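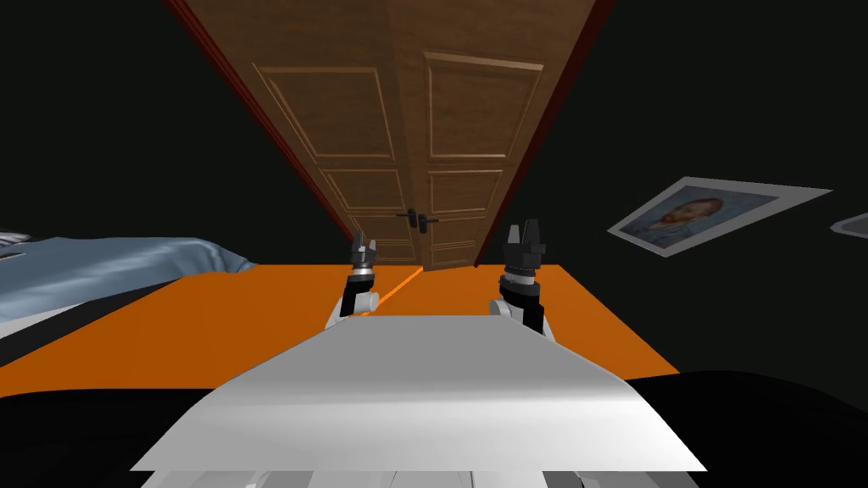 The Nestmont 54 is a draught seal kit for internal and external double doors, sold in one box with two brush strips, a compression gasket for the meeting edge and a drop-down threshold bar. Double doors are harder to seal than single ones. The two leaves move independently, and the gap between them changes with humidity. A tall wooden pair, like the one set in the near-black walls here, has a long meeting edge, and any error in the gasket line grows with height.

I fitted the kit to a pair of softwood doors between a hallway and an unheated porch. Fitting took 154 minutes, including planing one leaf. The instructions allow 40, which assumes both leaves are already square.

The gasket is a hollow rubber profile on an aluminium carrier. It closes without slamming and returns to shape after being held shut overnight. The carrier holes are slotted, so it can be adjusted after the first screws are in. Start at the top and work down.

The brush strips are less good. The pile is dense enough, but the backing was bowed on one length and had to be clamped flat before drilling. The Clindum strips I used previously came straight and had a deeper pile.

The threshold bar drops by a plunger on the hinge side. Travel is set with a hex key, which is supplied. On carpet it drags slightly at the lowest setting. On tile it seals well.

Nestmont rates the plunger for 3000 cycles. That seems low for a door in daily use, and the plunger is not listed as a spare. Lurdes Fonseca, who fitted the same kit in March, has had no failures so far.

Suitable for doors that are straight and seldom opened. For a busy entrance I would buy the gasket separately and use another make of bar.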